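Projektkurs Robotik, Handout 4: Greifen und Ablegen in der Simulation
Stand: April, Ergänzungen nach der letzten Sitzung eingearbeitet. Bitte ausdrucken oder offen haben, wenn es losgeht.
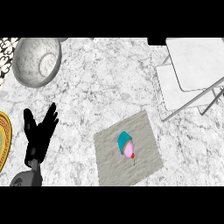

1. Worum es heute geht

Szene "Lallholm", ein Arm, ein Greifer. Aufgabe: Cupcake vom grauen Tuch aufnehmen und in die Schüssel legen. Klingt nach fünf Minuten, sind es nicht. Letztes Mal haben die meisten Gruppen den Arm zwar bewegt, aber der Greifer war am Ziel noch offen oder viel zu tief.

Das Cupcake liegt auf der Seite, Papierförmchen nach links oben, Frosting nach rechts unten. Also nicht einfach die Werte aus Handout 3 kopieren, da stand das Objekt aufrecht! Die Greifrichtung muss neu überlegt werden.

Wer noch keinen laufenden Simulator hat: erst Abschnitt 2, dann weiter. Wer schon einen hat: direkt zu 3.

2. Einrichten (Kurzfassung)

- Projektordner "Hunska" vom Kurslaufwerk kopieren, nicht verschieben
- Szene Lallholm laden, NICHT Lallholm_alt
- Zufallsstart auf 38 setzen, sonst sind die Ergebnisse nicht vergleichbar
- einmal leer durchlaufen lassen, Arm darf sich dabei nicht bewegen
- Protokolldatei anlegen, Gruppenname in die erste Zeile

Falls der Simulator beim Laden hängt: schliessen, Zwischenspeicher leeren, neu starten. Der erste Start dauert, danach gehts schneller.

3. Koordinaten, nochmal kurz

Zwei Systeme, bitte nicht mischen:
Weltsystem = fest an der Arbeitsfläche.
Werkzeugsystem = fest am Greifer, dreht sich mit.

Fehler Nummer eins in den Abgaben: Verschiebung im Weltsystem gerechnet, dann als Werkzeugbefehl geschickt. Der Arm fährt dann irgendwohin, manchmal sogar fast richtig, das ist das Gemeine. Deshalb vor jeder Bewegung einmal das aktive System ausgeben lassen.

Die z-Achse zeigt im Weltsystem nach oben. Im Werkzeugsystem zeigt sie aus dem Greifer heraus. Skizze machen, von Hand, reicht völlig.

4. Ablauf in Phasen

Phase A, Anfahren: Vorposition über dem Objekt, Sicherheitsabstand 79 mm. Finger offen.
Phase B, Absenken: langsam, gerade nach unten. Keine Drehung mehr in dieser Phase, die muss vorher fertig sein.
Phase C, Schliessen: Kraft begrenzen. Abbruch, wenn nach 2 Sekunden kein Kontakt gemeldet wird.
Phase D, Anheben: zurück auf die Höhe aus Phase A, kurz warten, Kontakt nochmal prüfen.
Phase E, Transport: seitlich zur Schüssel. Auf den Rand achten, der ist dick. Erst hoch, dann rüber.
Phase F, Ablegen: in die Schüssel absenken, öffnen, senkrecht wegfahren.

Jede Phase ist eine eigene Funktion. Kein Riesenskript mit allem drin, das kann ich nicht korrigieren und ihr könnt es nicht debuggen.

5. Hindernisse

Der weisse Klappstuhl auf der rechten Seite gehört zur Kollisionsprüfung. Eine lange Strebe läuft schräg nach links unten und endet kurz vor der Ecke vom Tuch. Wer den Arm beim Ausweichen weit nach rechts schickt, bekommt dort Ärger. Also Umwege lieber nach oben planen.

Gelbes Tablett links: ebenfalls im Kollisionsmodell, liegt gleich neben dem Greifer. Bei der Startbewegung dran denken, nicht sofort nach links schwenken.

Das Tuch ist im Modell eine dünne Fläche mit Reibung. Beim Schliessen dürfen die Finger es nicht mitnehmen. Wenn es doch passiert: Absenkhöhe kleiner wählen, nicht einfach die Kraft runterdrehen.

6. Greifpose bestimmen

Vorgehen:
a) Lage vom Objekt auslesen (Position und Drehung)
b) Längsachse vom Cupcake bestimmen, vom Förmchen zum Frosting
c) Greifer so drehen, dass die Finger quer zu dieser Achse schliessen
d) Angriffspunkt eher am Förmchen als am Frosting
e) prüfen, ob die Pose überhaupt erreichbar ist

Zu d: Frosting hat in unserem Modell eine andere Reibung, die Kirsche ist ein eigenes kleines Kollisionsobjekt. Wenn ein Finger darauf landet, kippt der Griff weg. Habe ich selber zweimal geschafft beim Vorbereiten.

Zu e: das Modul "Sorrentino" rechnet die Gelenkwinkel aus. Gibt es keine Lösung zurück, dann nicht die Fehlermeldung wegklicken, sondern die Drehung um die Hochachse ändern und neu probieren. Schrittweite selber wählen und im Protokoll angeben.

7. Auswertung

Jede Gruppe macht eine Messreihe mit dem eigenen Skript. Pro Lauf notieren:
- erreichte Phase (A bis F)
- Zeit bis Abbruch oder Ende
- Kontakt gemeldet ja/nein
- Kollision ja/nein, womit

Alle Gruppen zusammen sollten auf rund 136 Läufe kommen, das reicht für ein brauchbares Diagramm. Bitte auch die Fehlläufe abgeben. Ein Protokoll ohne einen einzigen Abbruch glaube ich erst nach Vorführung.

Als Erfolg zählt nur Phase F komplett: Objekt liegt in der Schüssel, Greifer ist offen und weg. Auf dem Rand liegen geblieben = kein Erfolg, aber extra vermerken.

8. Typische Fehler, Sammlung

"Arm zittert am Ziel": Toleranz zu eng, Regler kommt nie an. Toleranz etwas aufmachen.
"Greifer schliesst in der Luft": Phase C startet, bevor B fertig gemeldet hat. Rückgabewert abfragen!
"Objekt fliegt weg": Finger treffen von oben auf statt seitlich. Öffnungsweite und Drehung prüfen.
"Gestern gings noch": meistens anderer Zufallsstart oder falsche Szene geladen. Siehe Abschnitt 2.
"Objekt rutscht beim Anheben": Phase D zu schnell, erste Zentimeter langsamer fahren.

9. Abgabe

Bis Dienstag, 18 Uhr, im Ordner "Wernorton" auf dem Kurslaufwerk. Skript, Protokoll, eine halbe Seite Text: was hat geklappt, wo habt ihr am längsten gesessen. Eine Datei pro Gruppe, gepackt, Gruppenname im Dateinamen. Skripte müssen ohne Änderung starten, also keine Pfade vom eigenen Rechner drin lassen.

Zusatz für Schnelle: Ablauf umdrehen, also aus der Schüssel zurück auf das Tuch. Dabei muss der Greifer in die Schüssel rein, ohne den Rand zu berühren. Gibt keine Extranote, aber beim nächsten Handout braucht ihr genau dass wieder.

Mitbringen zur nächsten Sitzung: Skizze aus Abschnitt 3, Laptop geladen, Verlängerungskabel wer hat.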